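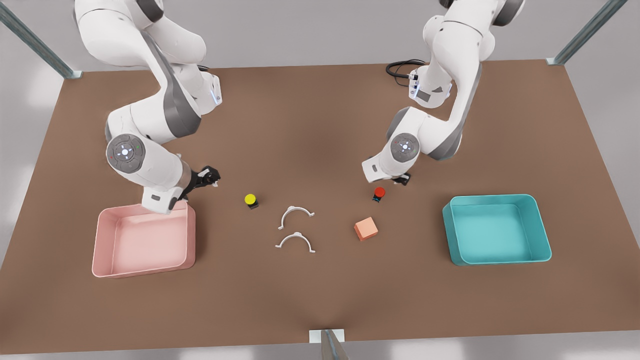

COMMUNIQUÉ DE PRESSE

Ferkeritz, le 28 janvier 2018

Consigne des barquettes de cantine : l'association Girwood demande à voir les comptes avant la généralisation

La société Domer a présenté la semaine dernière à la presse locale le « bilan très encourageant » de son dispositif de barquettes consignées, testé dans les restaurants scolaires et d'entreprise de Ferkeritz. Elle souhaite l'étendre à toute l'agglomération dès le mois de mai. L'association Girwood, qui suit les questions de déchets et de restauration collective dans le bassin de Ferkeritz, a lu ce bilan avec attention. Il tient en quatre pages, dont une de couverture.

Girwood n'est pas opposée à la consigne. Elle en a défendu le principe à plusieurs reprises devant les élus, y compris à l'époque où personne à l'agglomération ne voulait en entendre parler. Mais un principe juste ne dispense pas d'une démonstration, et celle qu'on nous propose est mince.

Un taux de retour sans dénominateur

Domer annonce 2 555 barquettes rendues pendant l'essai. Très bien. Combien ont été distribuées ? Le document ne le dit pas. Il indique seulement que le parc initial était de 2 000 unités, sans préciser combien de fois chacune a circulé, ni combien ont été remplacées en cours de route. Avec ces deux chiffres, un lecteur bienveillant peut conclure à un succès complet, et un lecteur pressé peut même croire que l'on a récupéré plus de barquettes qu'il n'en existait. Nous aimerions pour notre part le nombre de sorties, mois par mois et site par site. Ces données existent forcément, puisque chaque consigne est encaissée.

La question des pertes est traitée en une phrase : elles seraient « conformes aux attentes ». Quelles attentes ? Celles du cahier des charges, celles du fabricant, celles de Domer ? Nous avons posé la question par courrier. La réponse reçue renvoie au bilan.

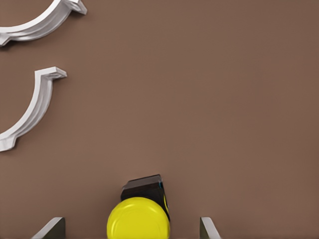
La surface brune, avec deux pièces blanches courbes en haut à gauche.

Le lavage, grand absent

Une barquette réutilisable n'a d'intérêt que si elle est lavée à une distance raisonnable et dans des conditions économes. Le prestataire de lavage, la société Xu, est cité une seule fois, dans les remerciements. Aucune consommation d'eau n'est fournie, aucune consommation d'électricité non plus. Rien sur les détergents. Quant au transport, nous savons par le marché public que l'atelier de Xu se trouve à 38 kilomètres de la cuisine centrale. Les barquettes font donc l'aller et le retour, et l'on peut supposer que les camions ne roulent pas toujours pleins.

Cela ne condamne pas le système. Il est possible que, même avec ce trajet, la barquette réutilisable l'emporte sur la barquette jetable au bout d'un certain nombre d'usages. Encore faudrait-il savoir au bout de combien, et vérifier que les barquettes de Domer tiennent jusque-là. La plaquette commerciale parle d'une matière « pensée pour durer ». Nous n'avons trouvé aucun résultat d'essai à l'appui de cette formule.

Des usagers « conquis »

Le bilan affirme que les convives sont conquis. Il s'appuie sur un questionnaire dont ni le texte ni le nombre de réponses ne sont publiés. Des agents de service rencontrés par l'association nous ont parlé d'autre chose : des piles qui se coincent, des couvercles qu'il faut apparier à la fin du service, un local de stockage trop petit. Ces remarques ne valent pas statistique et nous ne les présentons pas comme telles. Elles auraient simplement mérité une ligne.

« On nous demande d'applaudir avant d'avoir vu la facture, déclare Mathias Hubmann, porte-parole de Girwood. Si les résultats sont aussi bons qu'on le dit, les publier ne coûtera rien à personne. S'ils sont moyens, il vaut mieux le savoir avant d'équiper toute l'agglomération. Je rappelle que les composteurs de quartier avaient eux aussi un bilan très encourageant. »

Ce que demande l'association

Avant tout vote sur l'extension du dispositif, Girwood demande à l'agglomération et à Domer la communication des éléments suivants :

– le nombre de barquettes mises en circulation, rendues, perdues et mises au rebut, pour chaque site de l'essai ;

– les relevés d'eau et d'électricité de l'atelier de lavage, rapportés au nombre de pièces traitées ;

– les kilomètres parcourus et le taux de remplissage des véhicules ;

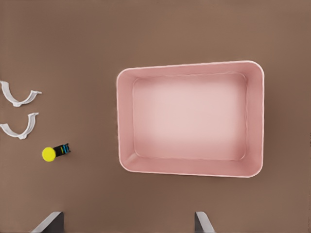
– le texte du questionnaire de satisfaction et le nombre de réponses recueillies ;

– l'affectation des consignes non réclamées, sur laquelle le contrat reste muet.

Ce dernier point n'est pas un détail. Chaque barquette qui ne revient pas laisse une consigne dans une caisse. Un opérateur rémunéré en partie par les pertes a peu de raisons de les combattre, et l'on comprendrait mal que la collectivité signe un contrat de longue durée sans avoir tranché la question.

L'association a également demandé que la comparaison porte sur une troisième solution, curieusement écartée dès le départ : la vaisselle ordinaire, lavée sur place, dans les cantines qui disposent encore d'une plonge. On nous a répondu que cette option n'entrait pas dans le périmètre de l'étude.

À propos de Girwood

Girwood est une association indépendante d'habitants et de professionnels de la restauration collective. Elle ne perçoit aucun financement des entreprises du secteur. Ses courriers à Domer et à l'agglomération sont consultables à son local de Ferkeritz, aux heures de permanence.

Contact presse : Mathias Hubmann, porte-parole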